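Ticket 2001-B: Plastic side table, legs not seating fully, table rocks after assembly
Product: Drinasora side table, white, four push-fit legs
Reported by: Waraporn Meesuk
Assigned to: Sombat Rojanasak
Opened: 2019-01-22
Status: Open, waiting on reporter

Original report (W. Meesuk)
Assembled the table per the leaflet. One corner sits low and the top rocks when I lean on it. Tried swapping two of the legs and the rock moved to a different corner. I pushed as hard as I could by hand. No tools came in the box. The floor is tile, but I get the same result on a rug. Order came through Vasylenko, one box, no visible damage to the carton.

Reply 1 (S. Rojanasak)
The rock moving with the leg points to the leg and not the socket, but please confirm. Measure all four legs from the wide end to the tip, on a flat surface. Nominal length is 320 mm. Also look inside each socket on the underside for a thin flap of leftover plastic from molding. It can hold a leg off the stop by a few millimeters.

Reply 2 (W. Meesuk)
Three legs measure 320. The fourth is the same to within what my tape can show, maybe a hair under. Found a flap in one socket and trimmed it with a craft knife. Rock is less but still there. The leg in that corner also turns freely, the others do not.

Reply 3 (S. Rojanasak)
A leg that turns freely is not on its stop. When the collar is fully home there should be no gap at the rim and the leg should resist turning by hand. Do the following:

1. Pull all four legs. Twist while pulling, do not lever against the top.
2. Wipe the sockets and the collars. Dry cloth only – no soap, no oil. Either one leaves a film and the leg will creep out again.
3. Lay the top upside down on a table with a sheet or cloth under it. Carpet is too soft and absorbs the push.
4. Fit one leg, push straight down with body weight, give it a short turn, push again.
5. Fit the remaining legs the same way, one at a time. Check each rim before starting the next.
6. Turn the table over and stand it on a hard floor. Press on each corner in turn.

Do not use a steel hammer. If a leg stops short, a rubber mallet on a folded towel is acceptable, two or three light blows on the tip end.

Reply 4 (W. Meesuk)
Pulled the legs. Three came out easily, one took a lot of twisting. There is a light scrape on the collar of that one, lengthwise. Is it a problem? Also the leaflet shows the legs splayed out a little and mine looked straight when the table was standing.

Reply 5 (S. Rojanasak)
A lengthwise scrape is normal after one removal. A scrape running around the collar would mean it went in crooked. On the splay: the sockets set the angle, so a leg that looks wrong beside the others is usually not seated. Judge it after step 5, with all four in.

Internal note (S. Rojanasak)
Checked stock at Itatberg. Spare leg set is available, part 275, four per bag. Hold until refit result is in. If the loose corner follows the same leg again, send the set. If it stays with the socket, replace the top and close under molding defect – the same flap was logged on one earlier table in April.

Reply 6 (S. Rojanasak)
Please mark the legs with tape before refitting so we can tell which one is in which corner. Any numbering will do, as long as you write it down. Report back with the leg and corner for any rim that still shows a gap. 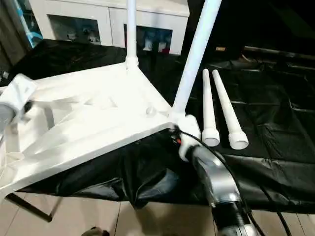
If all four rims close up and the rock is still there, measure from the floor to the underside of the top at each corner and send those four numbers as well. Keep the carton until the ticket is closed.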